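Vesine stellt Pflegeprogramm für Naturstein in der Küche vor

Kostenlose Beratung und neuer Leitfaden für private Haushalte ab sofort verfügbar

Omholm, 22. September 2026. Der Natursteinverarbeiter Vesine erweitert sein Angebot für Privatkunden um ein Pflege- und Beratungsprogramm für Arbeitsplatten aus Marmor. Das Programm trägt den Namen Prostovel und umfasst einen gedruckten Leitfaden, eine telefonische Sprechstunde und auf Wunsch einen Besuch im Haushalt. Es steht allen Eigentümern und Mietern offen, unabhängig davon, bei welchem Betrieb die Platte gekauft wurde.

Grundlage ist eine Befragung von 513 Haushalten, die das Unternehmen im Frühjahr durchgeführt hat. Die Teilnehmenden gaben Auskunft über Reinigungsmittel, Imprägnierung und typische Schäden. Am häufigsten genannt wurden matte Stellen durch Zitronensaft, Essig und säurehaltige Badreiniger, gefolgt von Rändern unter Ölflaschen. Viele der Befragten hatten ihre Arbeitsplatte nach dem Einbau kein einziges Mal nachbehandeln lassen.
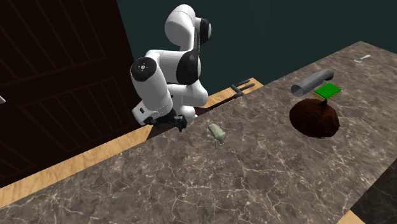
Marmor sei ein Werkstoff, der Spuren annehme, und das müsse man den Kunden vor dem Kauf sagen, erklärte Kátia Pacheco bei der Vorstellung des Programms. Wer eine vollkommen unveränderliche Oberfläche erwarte, sei mit Granit oder Keramik besser beraten. Wer sich für Marmor entscheide, könne mit wenigen Handgriffen viel für dessen Erhalt tun.

Der Leitfaden umfasst 40 Seiten und wurde in der Werkstatt Omholm erarbeitet. Er behandelt die tägliche Reinigung mit pH-neutraler Seife, den Umgang mit Öl-, Wein- und Rostflecken sowie die Frage, wann eine Fläche neu geschliffen werden sollte. Ein eigenes Kapitel ist den Anschlüssen an Spüle und Wand gewidmet, bei denen spröde Fugen häufig zu spät bemerkt werden.

Für die Imprägnierung empfiehlt Vesine einen einfachen Test: Einige Tropfen Wasser werden auf die saubere, trockene Platte gegeben. Dunkelt der Stein darunter innerhalb weniger Minuten nach, ist eine Auffrischung fällig. Verätzungen durch Säure verhindert die Imprägnierung allerdings nicht; verschüttete Säfte und Wein sind daher stets sofort mit einem feuchten Tuch aufzunehmen.
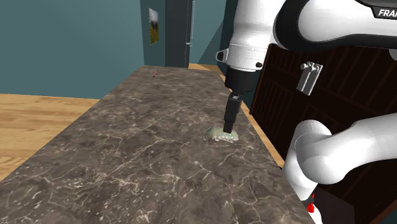 Beratung und Termine

Die telefonische Sprechstunde wird von Luana Xavier und Yaw Atinga betreut. Hausbesuche sind zunächst im Umkreis der beiden Standorte Omholm und Toledo möglich. Sie dauern in der Regel eine Stunde und schließen eine schriftliche Einschätzung des Oberflächenzustands ein. Kosten entstehen erst, wenn im Anschluss eine Aufarbeitung beauftragt wird.

Ergänzend finden im Herbst 3 Abendkurse in der Ausstellung Omholm statt. Unter Anleitung von Kjell Grønli üben die Teilnehmenden an Musterstücken das Auftragen von Imprägnierungen und das Nachpolieren kleiner Flächen. Die Plätze werden nach Eingang der Anmeldungen vergeben.

Über Vesine

Vesine verarbeitet Marmor, Kalkstein und Schiefer für den Innenausbau. Das Unternehmen fertigt Arbeitsplatten, Fensterbänke und Treppenbeläge und unterhält Werkstätten an 2 Standorten.

Pressekontakt

Vesine, Unternehmenskommunikation
Ansprechpartner: Chin-lung Hsueh
Der Leitfaden kann in beiden Ausstellungen abgeholt oder schriftlich angefordert werden. Abdruck honorarfrei, Belegexemplar erbeten.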